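Provden Bin Clearing Cell
Set-up and Operation Guide

Section 4: Assessing a Chore Before Automating It

4.1 Purpose of this section

This section covers the bin clearing trial, the first of the chore trials supplied with the Provden software. The trial measures whether the cell can pick up loose parts from an open bin without help from an operator. Results are used to decide whether a comparable shop-floor task (clearing a parts tote, emptying a reject bin, sorting offcuts) can be handed to the machine, shared with a person, or left alone.

Complete Section 3 (Mounting and Guarding) before you begin. Do not use this section as a substitute for the risk assessment required at your site.

4.2 What the trial does and does not show

Picking a part out of a bin is a simple job for a person and a moderately hard one for an arm. The controller must find a part, choose a grip that clears the bin walls and the neighboring parts, close on it, and lift. Each of these steps can be run reliably on its own. Most failures come from the combination: a part is found correctly, but the only open grip puts the wrist too close to a wall.

The trial uses rigid blocks of one general shape. A good score means that the cell can handle rigid parts of similar size under similar lighting. It says nothing about cloth, bags, cable, wet items, or mixed household clutter. Laundry, dishes and floor tidying are outside the range of this release. Early results with folded towels at the Bremirberg test site were too uneven to publish a setting for them.

4.3 Preparing the bin

1. Place the bin on the work surface inside the marked reach area. The full rim must be inside the reach limit shown on the pendant.

2. Clamp the bin. Tighten each clamp by hand, then push against the rim from two directions. If the bin shifts, reposition the clamps and repeat.

3. Run CHECK CLAMPS from the set-up menu. The arm traces a path above the rim at low speed. Stop the arm if any part of the wrist or gripper comes closer than a hand's width to a clamp handle.

4. Record the floor height. Jog the gripper down to the center of the bin floor with the floor gauge fitted, and press SAVE FLOOR.

5. Remove the floor gauge.

CAUTION: Leaving the floor gauge fitted will cause the gripper to strike the bin floor on the first pick.

Note: Scuffed or polished bin floors return uneven brightness. If the part finder reports parts where there are none, lower the overhead light before changing any software setting.

4.4 Loading the parts

1. Select red and green trial blocks from the kit.

2. Drop the blocks into the bin from rim height. Do not arrange them. Blocks that are laid out by hand give scores that will not hold up in production.

3. Look for blocks resting against a wall or touching each other. Leave them where they are, and enter WALL or CONTACT on the load sheet for each one.

4. Close the guard and reset the safety circuit.
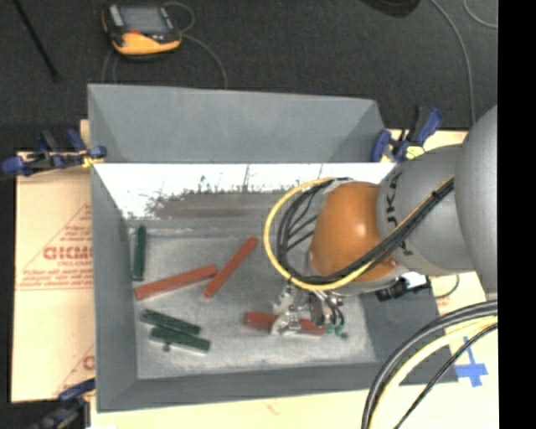
Blocks close to a wall are the best predictor of a low score. The gripper fingers need clearance on both sides of the part, and a sloping wall takes up part of that space before the fingers reach the floor. The planner will usually leave these blocks until last. If the first three picks of a run all fail, the cause is nearly always the floor height or the gripper offset, and the positions of the blocks can be ignored.

4.5 Cable routing check

Loose cabling on the arm is a common source of stoppages in long runs. Perform this check at the start of each shift.

1. With the arm in the home position, confirm that the cable bundle is tied at the link and at the base.

2. Rotate the wrist slowly to each end of its travel. The loop at the wrist must open and close freely, with no cable pulled tight.

3. Lower the gripper to the bin floor at each corner. No cable may touch the rim or a clamp.

4. If a cable drags, add slack at the wrist and retie. Do not reduce the wrist travel to compensate, as this removes grips that the planner needs.

CAUTION: Air hoses that rub against the rim can fail without warning and release the part.

4.6 Running the trial

1. On the pendant, select TRIALS, then BIN CLEAR.

2. Set the speed override to 69 percent. This is the reference speed for all published scores.

3. Set the number of pick attempts to 600. The cell pauses for reloading each time the bin is empty or the planner finds no open grip.

4. Press START and remain within reach of the stop button for the first full bin.

5. At each pause, note the cause shown on the pendant: EMPTY, NO GRIP, or NO PART FOUND.

6. Reload as described in 4.4 and press CONTINUE.

Do not reach into the bin to free a part during a run. An attempt that follows a hand correction must be struck from the record, and the log has no way to detect it.

Note: Time spent reloading is logged separately. Include it when you compare the cell with manual work. A cell that picks well but calls for a person every few minutes has not taken over the chore.

4.7 Reading the result

The score is the share of attempts in which a block was lifted and released at the drop point. Slips during travel count as failures.

86 percent or higher: The cell may be considered for unattended clearing of similar parts. Repeat the trial with your own parts before you commit.

69 to 85 percent: Suitable for shared work, with a person nearby to clear the last few parts. Check the WALL and CONTACT entries. If most failures fall there, a bin with a wider floor may help more than a software change.

Below 69 percent: Repeat 4.3 and 4.5, then run the trial again. If the score does not improve, the task should stay manual.

Users of the Hviid finger set should expect fewer wall failures and more slips. The fingers are narrower and hold less surface. Brullano adapter plates are required for this set and change the gripper offset, so step 4 of 4.3 must be repeated after fitting.

4.8 After the trial

1. Return the arm to home and switch the drives off.

2. Remove all blocks and wipe the bin floor with a dry cloth.

3. Inspect the finger pads. Replace them if the tread is worn smooth.

4. Export the log to a drive. The controller keeps trial logs for 360 hours of powered time and then overwrites them.

5. Hang the pendant on its hook with the cable coiled.

Continue to Section 5 to repeat the trial with your own parts.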